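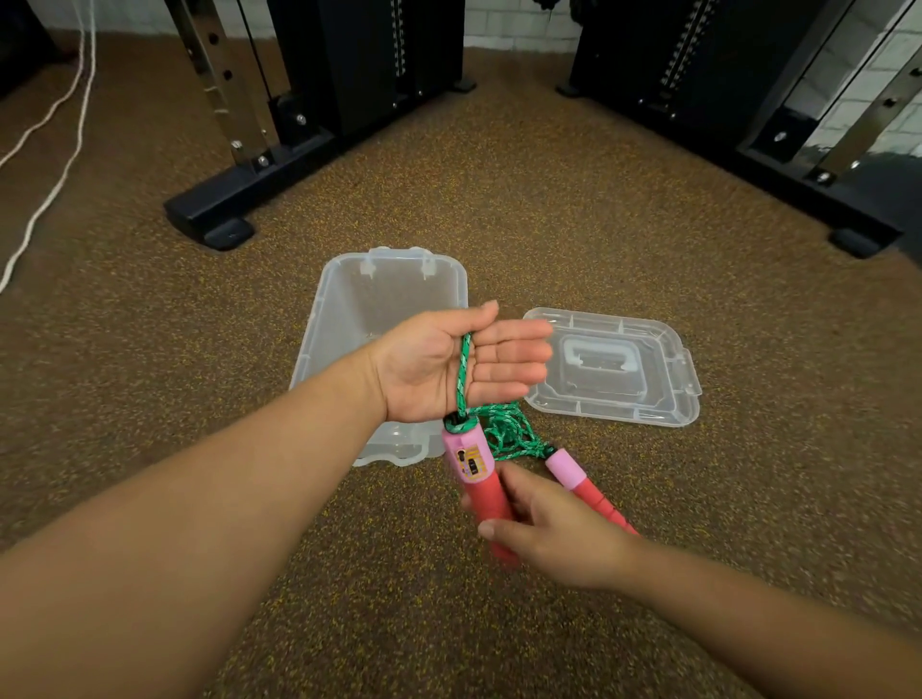 *A braided jump rope with foam-covered handles.*

## What Is Rope Made Of?

Pull one hair from a brush and you can snap it easily. Try the same thing with a whole braid and you can't. Rope works the same way. It is made of many thin threads, called fibers, that hold on to each other.

People have made rope for a very long time. The Egyptians were using it well over 3000 years ago to haul stone and rig boats. They made it from reeds, grass, palm and even leather.

### Twisting

To make a twisted rope, fibers are first spun into yarn. Several yarns are twisted together into a strand. Then the strands are twisted around each other in the opposite direction. The two twists push against each other, and this keeps the rope from coming undone.

### Braiding

In a braided rope, the strands go over and under each other, like braided hair. Many shoelaces are braided. A braided rope doesn't spin much when you pull on it, and it feels smooth in your hand.

### Plants or plastic?

Old ropes came from plants such as hemp, cotton and sisal. These can rot if they stay damp. Nylon and polyester are kinds of plastic. They last longer in water, and nylon stretches a little, so climbers use it.

### Try it

Rianne Aerts teaches this to her classes in February, when it is too cold to go outside.

1. Cut a piece of yarn 2 yards long.
2. Ask a friend to hold one end. Twist your end 30 times.
3. Keep it tight and fold it in half, so both ends meet.
4. Let go of the middle. The yarn will wrap around itself.
5. Tie a knot in the open end.

Now try it again with more twists and see which cord feels stiffer.

**Words to know**

**fiber:** a very thin thread
**strand:** yarns twisted together
**sisal:** a plant with long, tough leaves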